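Frequently Asked Questions

Last updated 12/12/2020

Do you ship the seed kits in winter?

Yes, but slowly. I pack orders twice a week from my kitchen and walk them down to the post office in Sakomthorpe, so if the road is bad they sit by my front door a day longer. Seeds don't mind the cold. The little bottles of fish feed do, so I hold those back until it warms up (I'll email you before I split an order).

What's in the Windowsill Kit?

Five packets of seed, a bag of coir, plant labels and my growing sheet, which I rewrite every year and which keeps getting longer. This year it's basil, chives, a cut-and-come-again lettuce, dwarf peas for shoots, and the Skurnus tomato. No pots! I used to include them and people told me they had a cupboard full already.

What is the Skurnus tomato? I can't find it anywhere else.

It's a short, stubby cherry tomato I've been saving seed from for years. It stays about knee high, it's orange when ripe, and it puts up with a window that only gets sun in the afternoon. The skin is a bit thick. I like it roasted. My sister thinks it tastes like nothing, so make up your own mind.

How many seeds are in a packet?

It depends on the plant. Lettuce packets have 200 because the seed is tiny and you'll want to sow it again and again. The tomato packets are much smaller, just enough for a family and a neighbor or two. The listing for each one has the number on it.

When should I start?

Peas and lettuce, any time. Basil I'd leave until the days get longer, or you'll end up with sad, leggy stems leaning on the glass. I start my own tomatoes at the end of January and every year I tell myself it's too early, and then I do it anyway.

Do I need a grow light?

Not for pea shoots or lettuce. For tomatoes started in winter it helps a lot. I use an old Stoselano desk lamp with a daylight bulb, clipped to a shelf, and it's been fine for four winters. You don't need anything fancy or purple.

Can I grow in regular cups instead of pots?

Sure, I do it all the time. Plastic cups are great for seedlings as long as water can get out of the bottom. One good-sized hole does the job, and if your mix keeps falling through, lay a scrap of coffee filter over it before you fill. Wash them in hot soapy water between crops and let them dry all the way.

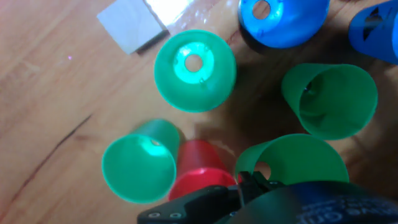
Labels are the other thing. I've lost track of more seedlings than I'd like to admit, so now I write the variety and the sowing date on every single one, in pencil, since marker fades in the sun. If you run out of the labels in the kit, strips cut from a yogurt tub work just as well.

My seedlings fell over at the soil line. What happened?

That's damping off, and I'm sorry, it's a rotten thing to wake up to. Water from below, let the surface dry out between drinks, and crack a window when you can. Toss the ones that fell and start again with fresh mix. Write to me if it took out the whole packet and I'll send another.

Is the seed organic?

I grow without sprays, but I'm not certified. The lettuce and chives come from the Bélanger farm, and they don't spray either. I'd rather just tell you that than put a leaf symbol on the packet.

Do you sell wholesale?

A little. The smallest order is 583 packets, which is an odd number, I know. It's what fits in the box I buy. Please ask before fall, because I only print 2,000 sleeves a season and once they're gone I'm done until the next run.

Can I return a kit?

If it's unopened, yes, within a month. If you've opened it and you're unhappy, email me and we'll sort something out.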